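17 de outubro de 2022
Por Gabinete de Comunicação da Dratis

Pousada Dratis abre as reservas para a nova época de mergulho em Zistau

É com uma alegria difícil de esconder que a Dratis anuncia a abertura das reservas para a próxima época de mergulho na baía de Zistau, que começa em março. Quem já cá esteve conhece o ritmo da casa: pequeno-almoço demorado na varanda, equipamento preparado no cais e o barco a sair quando o mar deixa (e quase sempre deixa, felizmente!).

A pousada passa a contar com 24 quartos, todos virados para a água, depois de um inverno inteiro de obras em que se refizeram telhados, se trocaram janelas e se ganhou, enfim, uma sala decente para secar os fatos. No último ano recebemos 1.034 hóspedes, muitos deles famílias em que só uma pessoa mergulha, e foi a pensar nos restantes que alargámos o jardim e a biblioteca. 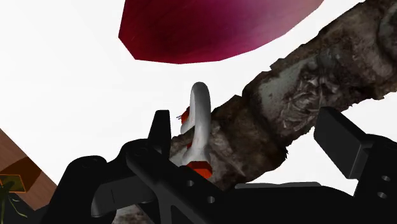

As saídas continuam a cargo da escola Zikent, nossa parceira desde o primeiro verão, que leva os grupos a 17 locais diferentes, do recife baixo de Danko, ideal para quem está a dar as primeiras barbatanadas, até às paredes mais fundas do lado norte, reservadas a mergulhadores certificados. Os grupos são pequenos, com seis pessoas no máximo, e há sempre chá quente a bordo no regresso.

Para quem quiser ficar com tempo, o programa de sete noites inclui alojamento, meia pensão e dez mergulhos, com preço de 3.570 euros por quarto duplo. As crianças até aos oito anos não pagam estadia, e os acompanhantes podem trocar os mergulhos por passeios de caiaque ou caminhadas até ao farol.

As reservas fazem-se diretamente na receção da pousada, por telefone ou por correio eletrónico, e teremos muito gosto em ajudar também com os transfers a partir do porto.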